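우리 농장 올해 송아지 이유 기록, 스레드로 풀어봅니다. 젖 떼는 얘기만 할 거라 소 안 키우는 분들은 지루할 수 있어요 ㅎㅎ

1/ 작년까지는 어미랑 송아지를 하루아침에 갈라놨거든요. 사흘 밤낮을 울어대서 저도 못 자고 옆집도 못 자고... 송아지들은 울타리 따라 왔다 갔다 하느라 살이 쭉 빠지고요. 올해는 울타리 하나 사이에 두고 떼는 방식으로 바꿔봤어요.

2/ 대상은 송아지 41마리. 먼저 어미랑 같이 있을 때 울타리부터 손봤어요. 송아지가 머리 들이밀고 젖 빨 틈이 있으면 다 헛수고라서 아래쪽 철망을 촘촘하게 다시 댔습니다. 이게 제일 귀찮았음 ㅠㅠ
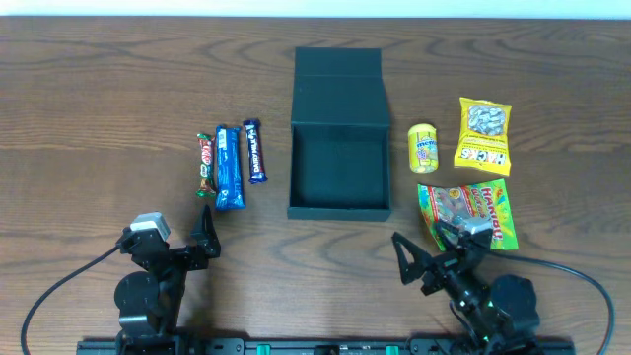

그리고 물통! 송아지들이 자동 급수기를 무서워하는 경우가 꽤 많더라고요. 떼기 2주 전부터 같은 급수기를 쓰게 해놨더니 첫날부터 잘 마셨어요. 작년엔 이걸 몰라서 물 안 먹는 애들 쫓아다니느라 진짜 고생했는데 말이죠.

3/ 사료는 미리 맛을 들여놨어요. 좋은 건초를 구유에 길게 깔고 그 위에 이유 사료를 조금씩. 처음부터 배합사료 많이 주면 설사합니다. 제가 해봐서 알아요...

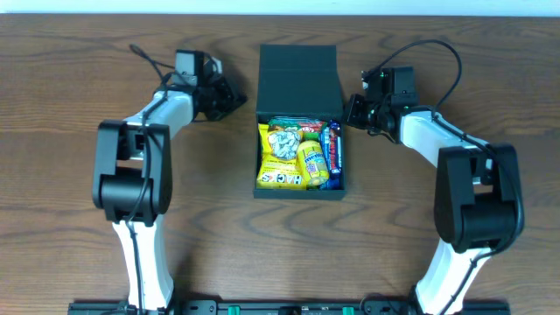

4/ 드디어 분리하는 날. 아침 6시에 시작해서 점심 전에 끝냈어요. 어미는 바깥 초지로, 송아지는 원래 있던 칸에 그대로! 익숙한 자리에 남는 쪽이 송아지여야 한다고 Lorcan Hegarty 씨가 예전부터 그러셨는데 이제야 말을 들었네요.

5/ 첫날 밤은 솔직히 시끄러웠어요. 그런데 코를 맞대고 나란히 누워 있는 애들이 많았고, 둘째 날 저녁엔 꽤 조용해졌고, 나흘째엔 어미들이 먼저 풀 뜯으러 멀리 가버리더라고요. 좀 서운할 정도로 쿨하게 ㅋㅋ

6/ 체중은 떼는 날 35마리만 쟀어요(나머지는 저울이 말썽이라 포기). 평균 279kg 나와서 혼자 박수 쳤습니다. 20일 뒤에 다시 재볼 거예요.
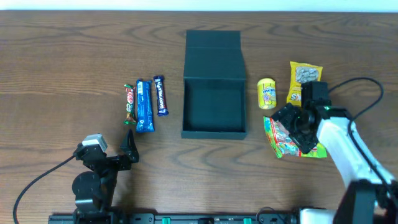
기침하는 애가 둘 있어서 따로 빼서 체온 재고 수의사 선생님께 바로 전화드렸어요. 백신은 떼기 전에 미리 맞혀놨고요. 거세랑 제각도 한참 전에 끝냈습니다. 한꺼번에 몰아서 하면 애들이 너무 힘들어해요.

7/ 질문 많이 주셔서 하나만 답하자면, 코에 다는 이유용 플랩은 안 써봤어요. 써보신 분 계시면 잘 빠지는지 좀 알려주세요! 내년에 몇 마리만 시험해볼까 고민 중이에요.

8/ 다음 체중 재면 이 밑에 이어서 올릴게요. 저는 이제 저울 고치러 갑니다 🐂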